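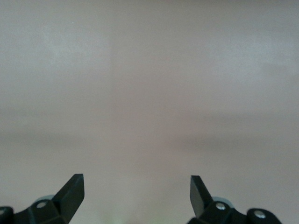

Paint and Walls > Interior
Thread: Off-white that keeps going pink
Started July 31, 2025

meikuen_c
I'm repainting the back bedroom and I can't get a neutral. The can was sold to me as a pale warm gray. On the wall it goes pink by the afternoon and close to beige at night with the lamp on. Two coats, matte, over a gray primer. The room faces north and there's a big maple outside the window. Has anyone had this and fixed it without starting over?

hkwan49
What color is your floor? Red oak will throw pink up a wall all day long. I had the same thing in Dostolau in a rental with an orange carpet. The walls were plain white and you'd have sworn they were peach.

meikuen_c
Floor is oak, sort of reddish. There's a rug but it only covers the middle.

Pinyu Au
It's the paint. Warm grays have red in them, that's how they get warm. People blame the floor and the tree and the light bulbs and then spend 300 dollars on other things. Ask the store for the formula and look for the red or magenta in it.

hkwan49
I didn't say it was only the floor. But put a white sheet down over the boards and look again at 2 in the afternoon. Costs nothing.

Pinyu Au
Fine, try the sheet. I still say formula.

soying_w
North light is cool so I would have expected it to go blue or purple, not pink. What bulbs do you have in there? And is the ceiling the same paint?

meikuen_c
Ceiling is the old ceiling white, not touched since we moved in. Bulbs are whatever came in the fixture, the yellowish kind. The pink is in daytime with the lights off, though.

Chia-jung Lo
I paint houses in Zarville, mostly interiors. Couple of things.

How long since the second coat? Don't judge a color the same day. Give it a few days with the window open some of the time.

Get a piece of poster board, put two coats of your paint on it, and leave an inch of bare white around the edge. Move it around the house. If it's pink in every room, it's the paint. If it's only pink in that room, it's the room. Also look at it flat on a table and then upright, you'll get two different colors.

And don't trust phone pictures for this. The phone decides what white is.

meikuen_c
Second coat was two days ago. I'll do the board. I have most of a gallon left.

baidoo_basement
We had the opposite, a gray that went green. That was the tree. In February with no leaves it was a perfectly nice gray and then in May it looked like pea soup. Lived with it for 4 years.

soying_w
Pea soup is a stretch, I've been in that room. It was a bit green.

baidoo_basement
You were there in the evening.

meikuen_c
Did the board. Kitchen: pale gray, maybe slightly beige. Hallway: same. Back bedroom: pink. Put the sheet down like hkwan49 said and most of the pink went, but there's still a little near the closet.

hkwan49
Floor, then.

Pinyu Au
Most of it. "Slightly beige" in the kitchen is the red in the formula. A gray with less red in it wouldn't pick up the floor so much.

Chia-jung Lo
You're both partly right. I'd get a bigger rug before I bought more paint. If you do repaint, have them mix a sample quart with a touch of green in it and try it on the closet side first.

meikuen_c
Going to look at rugs at Flestden this week. Will leave the walls alone until then.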